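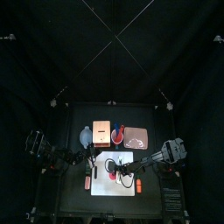

Figure 1. The two arms of the test station at work, the right one over the white board.

Automation in the Sorting Room: What Changes for the Workers
Project report, Work and Technology course
Authors: Khrystyna-Mariia Ivanyshyn, Kristaps Paju
Supervisor: Maarja Kairys
November 20, 2019

1. Introduction

Our project studies the sorting room of Venckus, a company that takes back small household goods from shops, checks them and prepares them for sale again. Until July all of this work was done by hand. Then the company put a two-arm robot station, called Clodik, in the same room. The station is still on trial and it handles only a small part of the goods. We wanted to know what the people in the room do differently now, and what they think about it.

2. Method

We visited the company on 2 separate days and talked with 18 workers from both shifts. Each talk was 50 minutes long and was held in the break room. The shift leader, Yasmine El Ouafi, helped us with the schedule but was not present at the talks. We also stood next to the station and wrote down what the operators did. We did not measure the speed of the robot, as the company is doing this by itself.

3. The work at the station

The station has a table with one arm on each side, and it is closed in with black fabric. On the table there is a white board, and the goods lie on the board or near it. The goods are of very different kinds: a bottle, a cup with utensils in it, a tray, a cable. The workers told us that a cable is the most unpleasant article for the robot, while for a person it is one of the easiest.

Before a run, the operator puts the articles on the table according to a printed plan. During the run the operator watches and keeps one hand near the stop button. After the run he or she writes the result in a form and sets the table again. 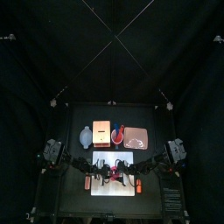

Setting the table is the part that the operators spoke about most. Kristaps Sproģis has worked in sorting for many years, and he was one of the first to be trained on Clodik. He said that earlier he looked at an article to find if it was damaged, and now he looks at it to find if the arms can take it. In his opinion these are two different kinds of attention, and the second one makes him more tired, although his hands and back feel better in the evening.

4. What changed for the people

The first change is in the movement. Workers at the manual tables stand, turn and lift during the whole shift. The operator mostly stands in one place. Some workers like this, and two of them asked to go back to the manual tables after the first month.

The second change is in the talk between people. The manual tables are close to each other and the workers speak while they sort. The station is in the corner, and the operator is alone there. Yasmine El Ouafi now changes the operator in the middle of the shift, and the workers we asked were in favor of it.

The third change is in the papers. In the first weeks the operators filled in 395 result forms by hand. Several of them felt unsure about writing in the field "reason for stop", especially when they did not understand the reason themselves. We saw forms where this field said only "arm stopped".

Nobody has lost their job at this time. However, many workers asked us if we knew the plans of the company, and we had to answer that we did not.

5. Suggestions

The form should have a list of common reasons for stop, written together with the operators. The training should include one day with the technician from Sudura, the firm that services the station. We also suggest moving the station closer to the manual tables, if the space permits it.

6. Limits of our work

We did not speak with the management, and the night shift was not running during our visits. Two talks were held through a colleague who translated, so some details may be missing from our notes.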